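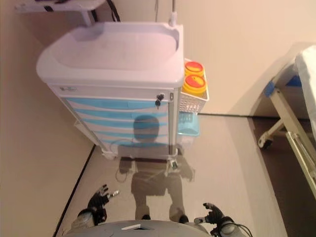 The Drawer Problem

Gathering examples for a hospital supply robot is slow work, and most of it is spent on furniture

Flotville. The cart has a molded white top, striped drawers in white and pale blue, and a lock with the keys left in it. For the robot that stands in front of it, each of those is a separate skill, and each skill has to be shown many times before a learning system can do anything useful with it.

The project is called Ostach. It runs out of two training rooms, one in Flotville and one in Wallville, and its aim is narrow: a two-legged machine that can restock a treatment cart between shifts. The robots are built by Khattak, a small firm that also supplies the hands. Ostach supplies the examples.

An example, in the project's terms, is one complete attempt at one task, driven by a human operator. The operator wears a headset and a pair of tracked gloves. The robot follows. Joint angles, motor currents and the view from the head are all stored against a common clock, and the result is trimmed, labeled and either kept or thrown out. The policy is then trained to predict the next short stretch of motion from what the robot sees and feels.

The target for each task is 500 kept examples. At the time of our visit in August, the task "open top drawer, remove item, close drawer" stood at 131.

The rate is limited by the setup between attempts. Between any two takes the cart is moved and turned by hand, the drawer contents are changed, and the robot is walked to a new starting point. If the cart always stood square to the robot, the policy would learn one reach and repeat it wherever the cart happened to be. An early version did this. It closed its fingers on the air to the left of the drawer and then carried out the rest of the task, pulling nothing toward itself at the correct speed.

Floors are the second source of trouble. The one in Flotville is pale gray and glossy, and the robot's own reflection shows up in it from head to legs. Ostach considered laying mats and decided against it. Real wards have shiny floors, and a policy that has never seen a reflection may treat the second pair of arms as an obstacle. Takes are now recorded under several lighting levels, and the reflection is left in the data.

Side equipment gets the same treatment. The wire basket with its two yellow sharps containers, the translucent blue bin below it and the thin pole rising behind the tray all stay on the cart, although no current task uses them. They are there to be avoided. Contact between a forearm and the basket ends the take, which is filed under failures. Failures are stored, with the moment of contact marked, and are used to train a separate model that scores how well an attempt is going.

Operators work for 45 minutes and then rest. Grip quality falls off well before they report being tired, and it can be read from the motor currents in the fingers. The lock is the hardest station. Turning a small key with a gloved hand, at a distance, with no sense of touch, takes an experienced operator 5 tries on a poor day.

Wallville records on Thursday, when its room is free. Its cart comes from a different maker, with deeper drawers and a handle that has to be lifted before it is pulled. Results from a policy trained on both carts are expected once the drawer task reaches its target.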